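Manuals > Rullero gripper > Section 13: Wrist camera and finger check

13.1 Before you start

Trullenico's sales sheet says the wrist camera on the Rullero "needs no attention after set-up." Don't believe it. Go through this section after every finger change and again after 40 hours of running.

1. Park the arm and press the stop button. The software pause doesn't count.
2. Open the wrist camera view on the pendant.
3. Look for the row of dark tabs under the grip pad. All four should show.
4. Check the finger from its round cap down. Turn the cap screw by hand. If it moves, tighten it to 2 Nm.

CAUTION: Keep your hands away from the finger while the arm has power. The soft-stop feature is supposed to protect you. We wouldn't bet a thumb on it. 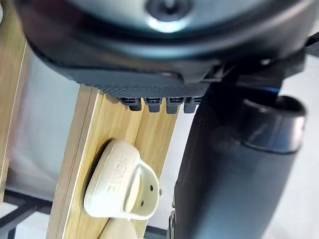 Does the camera have to be recalibrated after a finger change?
The manufacturer claims it doesn't, but do it anyway. The routine takes 14 minutes, and a bad offset is hard to spot until the gripper starts missing things.

13.2 Checking the view away from the fixture

5. Release the stop and jog the arm clear of the fixture board at slow speed.
6. Press the stop button again and compare the new view with your saved one. The housing and the tabs belong to the gripper, so they should stay put while the background changes.
7. If the tabs have shifted in the view, suspect the camera mount first. Gentile firmware will report "alignment good" either way.

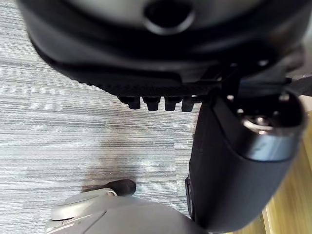
Fig. 13-2. Finger and metal fitting seen from the wrist camera, carpet behind.

NOTE: Auto-exposure may hunt when the background changes. The February update was meant to cure this. Lock the exposure by hand if you still see it.

8. Save the view and write the date in the cell log. The automatic log skips entries.

Contact Gisau Service Desk | © Gisau | Back to top
This site uses cookies to remember your manual and language. Accept | Settings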